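Derora House, Bolton – bedroom and linen check
Room 22, Monday, late morning
Checked by: Muthoni Sang. Copy to Deepika Varma

Bed
Bottom sheet smooth, faint wrinkles only – OK
Clothing left on bed folded – OK

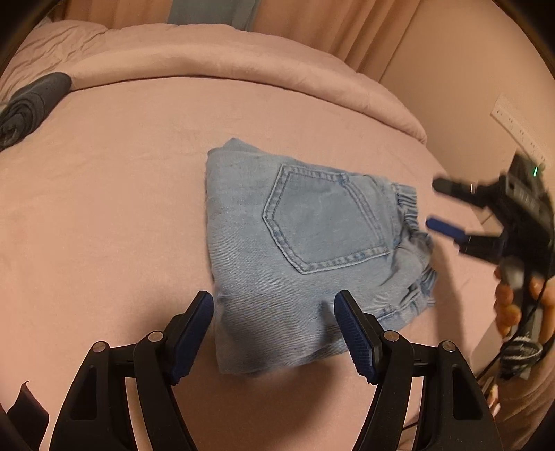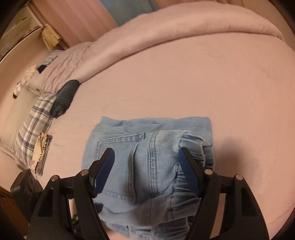

Rm 22, folded denim on pink sheet, both photos. Elastic waist, patch pocket on top.

Fold is fine for the shelf. Waistband bunches up whatever you do with it, don't waste time on it. Pockets to be felt before anything goes in the drawer – found 2 hairpins last round, differnt room.
Name label: not checked yet. Min-kyu to do when he puts them away.

Floor and exits
Trip hazards – none
Door closes fully – yes, slow on last bit. Job 238 already in, still waiting
Window restrictor – OK, stiff

Electrical
Bedside lamp – works. Flex tucked behind bed, OK
Call cord – tested, answered in 2 mins. Bit long, Mahnaz was on her own upstairs

Linen store
Bottom shelf – heavy stuff only, someone's put pillows there agian. Move
Spare fitted sheets – low, Da-eun ordering
Nothing stacked near the heater – OK

Actions
Pillows up – today, me
Name label – Min-kyu
Chase door closer – Deepika pls
Recheck call cord on a night shift

M. Sang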